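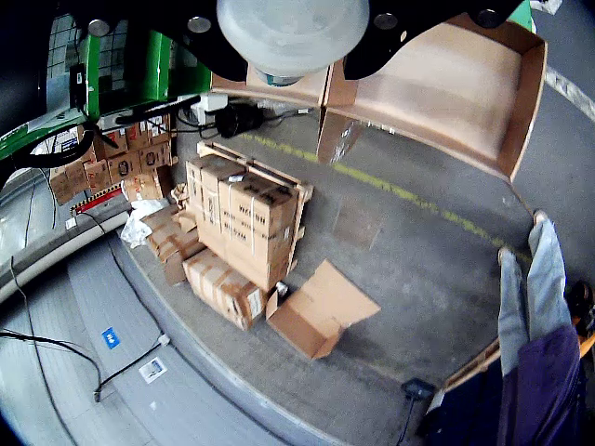

*Open carton, flaps raised.*

# Moving a cleaning supply room to another building: what may be packed, and how?

**Mwanahawa Nyamweya**
Posted 27th August

I administer the offices of a small adult education center. Our lease ends in December and we have been offered rooms in another town, 228 miles from our present address. The furniture and files will be carried by Homport under a contract that has already been signed. My difficulty concerns the contents of the supply room.

We hold 58 bottles of cleaning products of different sizes. Many are trigger sprays, either full or partly used. There are also several jugs of floor cleaner, a quantity of bleach, two aerosol polishes and a concentrate called Tidine, which is diluted before use. Paper goods and cloths are not a concern.

The contract (clause 14, for anyone who has dealt with the same firm) states that the carrier "may decline household chemicals at its discretion." I wrote to request a list and received a reference number, 3765, and no list. I would be grateful for guidance on the following matters:

- whether it is reasonable to ask the carrier to take the milder products;
- how bottles that have been opened should be packed for a journey of this length;
- whether the cartons should be divided inside, or whether paper packing is adequate;
- what to do with anything that cannot travel.

I should add that the new supply room is smaller than the present one and has no shelving at all. Advice on that subject would also be welcome, although it is a secondary matter.

---

**Lilian Ondieki**

I have managed two relocations for a public library system and can offer the procedure we followed. It may require adjustment for your circumstances.

**Sort before packing.** Place every container on a table and read the label. Products marked flammable, corrosive or pressurized should be set apart from the rest. In both of our moves the carrier declined the bleach and all aerosols and accepted the plain soaps. Please write to the carrier a second time, quote the reference number you were given, and attach your own list by product name. A coordinator can approve or decline a list in a few minutes, while an open request for "your rules" tends to sit in a queue.

**Reduce the quantity.** You have until December. Stop ordering now and use what you have. Partly used bottles of the same product, from the same manufacturer, may be combined if the label permits it and the receiving bottle carries its original label. Different products must never be combined, and an unlabeled bottle should go directly to disposal.

**Seal the openings.** Trigger heads are the usual source of leaks. Turn the nozzle to the closed position, place a strip of tape around the joint between head and bottle, and put each bottle in its own sealed plastic bag. For the jugs, remove the cap, lay a square of plastic wrap over the mouth and screw the cap down over it. Bottles that flex in the hand should not be squeezed during this work, as liquid left in the thread will find its way out later.

**Divide the carton.** I would recommend dividers for anything opened. Paper settles in transit and the bottles begin to lean. A divider may be cut from a spare carton in five minutes with a utility knife and a metal ruler.

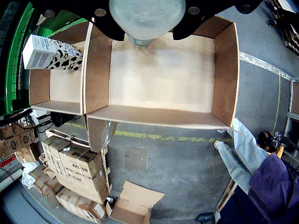

*Cardboard unit with a vertical divider: a wide compartment to the right, a narrower one to the left.*

The compartments need not be equal. A wide one will take the jugs, and a narrow one will take a single row of bottles with a folded towel pressed in beside them. Line the base with a trash bag before loading so that a leak stays inside the carton. We set a limit on weight and not on the number of bottles: if one person could not lift the carton comfortably with a straight back, something was removed.

**Disposal.** Telephone the county office responsible for household hazardous waste and state clearly that you are an organization. Many collection days are reserved for residents, and businesses are directed to a separate appointment. Allow several weeks.

---

**Dennis Shemweta**

throw it all out and buy new when you get there. we moved a dental office and the cleaning stuff cost less than the hours we spent wrapping it

---

**Mwanahawa Nyamweya**

Thank you both. Mr. Shemweta, the suggestion has been noted, although our purchasing rules require that usable stock be transferred where this is practical. Ms. Ondieki, may I ask whether the cartons were closed in advance or left open until the day of the move?

---

**Lilian Ondieki**

They were left open until the morning of collection. A final check for drips is much easier when one can see the caps.

---

**Josphat Makori**

I agree with most of the first answer and wish to add two points, drawn from several years in facilities work for a school district.

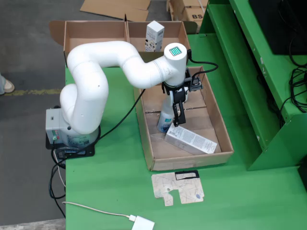 Orientation matters more than padding. A bottle that travels on its side will test its seal for the whole of the journey, and 228 miles is a long test. Choose a carton taller than the tallest trigger head, so that the flaps close flat without pressing on it. The white spray bottle in the photograph is upright in its box, and that is the correct position. Its blue label is near the lower half, however, and with a label placed that low you will not be able to read it once the neighboring bottles are in. I would write the product name on masking tape and fix it high on the bottle, clear of the trigger. Arrows should be drawn on all four sides of the carton, not only on the top.

I must respectfully disagree on one matter. Combining partly used bottles is permitted on some labels, but in a building open to the public I would not do it. Batches differ, and the expiration date of the combined product becomes uncertain. Use them up, or dispose of them.
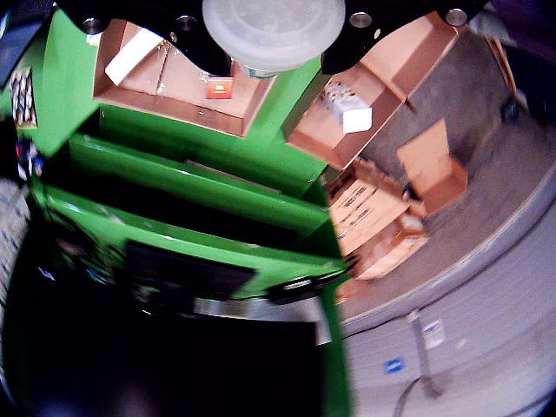 As to the new supply room, I would settle the shelving before the move and have it standing when the cartons arrive. Unpacking onto a floor leads to a room that remains on the floor until spring. Wood and bare particleboard absorb drips and keep the odor. My preference is painted metal with a smooth surface, such as the bright green unit shown here, which can be wiped down with a damp cloth. The color is a matter of taste. We purchased Cimach units in gray for our own buildings and have had no complaint apart from the assembly instructions. Anchor the uprights to the wall, place liquids below eye level, and keep bleach on a separate shelf from anything containing ammonia or acid — a separate room is better if you have one.

Safety data sheets should travel with you by hand, in a folder, and be placed in the new room on the first day.

---

**Mwanahawa Nyamweya**

This is most helpful. A list by product name went to Homport this morning under the original reference. The bleach and aerosols have been removed from it and will be taken to the county by appointment. I shall report the carrier's response on this page when it is received.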